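Robots at Work: Packing Baskets in Drunville

At the Condier packing shop in Drunville, workers fill gift baskets and care baskets. Some hold snacks and drinks. Some hold things for the bath. Before the holidays, the shop sends out 2000 of them.

For years, people did every step by hand. Carleen Lockyer packed nearly 200 baskets a day. She bent and reached so often that her shoulder hurt at night.

In September, the shop got its first robot arm. An arm like this has joints, a bit like your elbow and wrist. A motor turns each joint. At the end is a gripper, the part that takes hold of things.

Picking things up is easy for you. For a robot it is hard. A bottle is smooth and stiff. A bath pouf squashes. A snack wrapper crinkles and slides. The robot has to learn a different way to hold each one, so the workers let it practice on all kinds of items, even toy fruit.

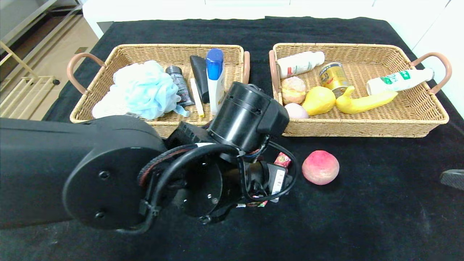
Did Carleen lose her job? No, but her job changed. Now she plans what goes in each basket and checks the finished ones. She also had to take a class, and she says the first weeks were slow.

Ikechukwu Sani used to pack too. He fixes the arm when it stops. He likes the new work – but he misses talking with the others at the long table.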